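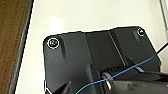
Figure 2. Wrist camera view during the open day: black housing with two screws in its top face and a blue cable across its lower part.

4.2 Open-day sessions

The system was shown to visitors at the Fadside site on 12th September. Sessions were run by Lenka Urban with the Prereleo controller in the same configuration as in the laboratory trials, except that the speed limit was lowered for the public area. Each session lasted 20 minutes and began with a short talk, after which visitors could follow the wrist camera on a wall display (Figure 2).

The view is close. Only the upper portion of the housing is visible, and glare on the white surface reaches almost to its upper-left corner. The screws stand out well against the matte plastic, mainly owing to the white rings around them. The blue cable is also easy to pick out — several visitors asked how the system would treat it. In the present version cables are not modeled, and the planner keeps a fixed margin above the part.

We logged 1681 camera frames over the day and kept 920 of them for the analysis in Section 5. Frames recorded while the operator was adjusting the display were dropped. Visitors from Kalniņš were given a longer session with the Uvo interface, and their comments are treated separately. No changes were made to the software between sessions.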